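Household chore machines still stall on soft goods, Tivar trial finds

Machines that clear and wipe a kitchen table remain some way from routine use, according to results released in April by the engineering firm Tivar. Its test rig completed more than 900 of 1605 attempts at tidying a table without human correction. Rigid items such as jars and boxes gave little difficulty. Cloth accounted for most of the failures.

"A jar has one shape and a cloth has as many as you like," said Thijs Coppens, who ran the trial. "The jaws close, the force reading looks normal, and you may be holding one layer or four."

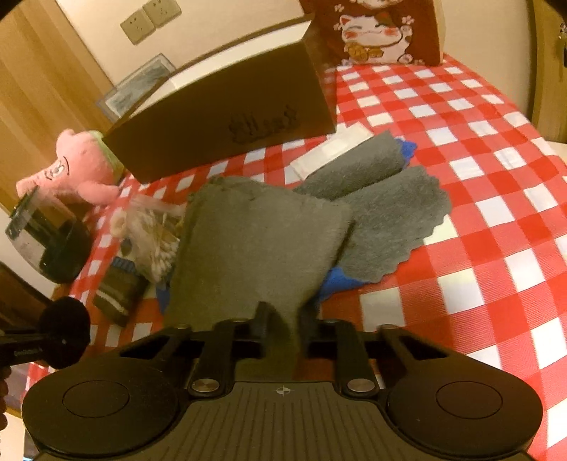

Emow Department of Handling and Automation

Training data for the work comes from people using hand-held grippers on ordinary clutter. A gray microfiber cloth lying partly over a blue one on a checkered tablecloth is a typical problem. The two have to be told apart by color and edge, and the gripper must lift the upper one without dragging its neighbor. Patterned table covers add to the error in edge detection, as do clear plastic bags.

Myfanwy Craddock, who reviewed the results for Emow, said the completion rate should be read with care. Attempts were stopped after 4 minutes, and a cloth moved to the correct side of the table was scored as a success whether or not it had been folded. Folding was scored separately and has not been released.

Shop-floor tasks fared better. At the Michiels packing site, where parts arrive in fixed trays, the same gripper needed correction mainly at shift changes, when the trays were swapped. Coppens attributes the gap to the trays and sees little difference in the hardware.

A second round with 2 grippers working together is planned. Kohei Arai will lead it.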